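Search the help pages
Enter a title, cast or keyword
Go

Noreo Film Library: questions about superhero and franchise titles

Which version of a film do you hold?
We hold the cinema version unless the catalogue entry says otherwise. Extended cuts have their own entry and their own running time. The library has 2,909 titles, and 41 of them are listed in more than one cut.

In what order are series listed?
By date of first UK release. Order of events within the story is given in the notes field and can be used as a sort option. Short films and post-credit scenes are not listed separately.

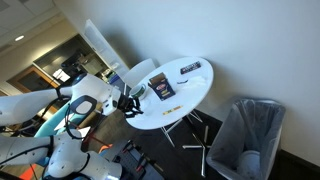 Does the catalogue include television spin-offs?
Only where a spin-off was also shown in cinemas. The Gekport serials meet this rule and appear under "Features". The rest of the Gekport material is outside our scope.

How do I report a wrong credit?
Use the form on the title's page and state your source. Corrections are checked by Ashok Sandhu, catalogue editor, and appear within nine working days. Changes to character names are made only if the on-screen credits support them.

Is there a limit on reviews?
Member reviews may be up to 2,000 characters. Plot details must be marked with the spoiler tag.

Related questions
Borrowing discs by post
Age ratings and how we show them
Vukska trilogy: which cut is which?

Contact | © Noreo Film Library | Back to top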